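Print this page | E-mail this page

CLILON PLAYMATS TO STOP SMELLING LIKE TIRES, COMPANY PROMISES

WOLTITZ – Clilon, the maker of foam floor tiles for playrooms, basements and people who drop things, will switch its whole range to a low-odor foam in September. Customers have been asking for this for six years. The company would like them to know it was listening, with a window open.

The new foam was developed at the Marras plant, where 54 recipes were tried before one got past the front office. Several of the earlier ones now line the company parking garage.
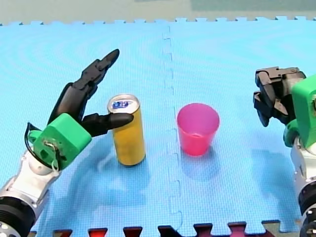 Tiles will keep their present size and will lock together with older sets, including the ones missing a corner piece. Replacement corners, long the most requested item in the catalog, will be sold singly for the first time. An opening run of 1,000 is planned.

Stores in the Mirkon chain will carry the new tiles first. The first 200 shoppers to bring in a chewed tile, by dog or by child, will get a fresh one free – no questions asked about which. 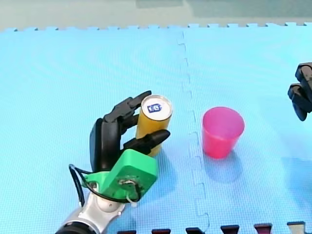
Prices stay where they are until the end of the year, after which Clilon expects to have a different opinion.

Samples may be requested from the Woltitz office any Wednesday before noon.

Print | E-mail to a friend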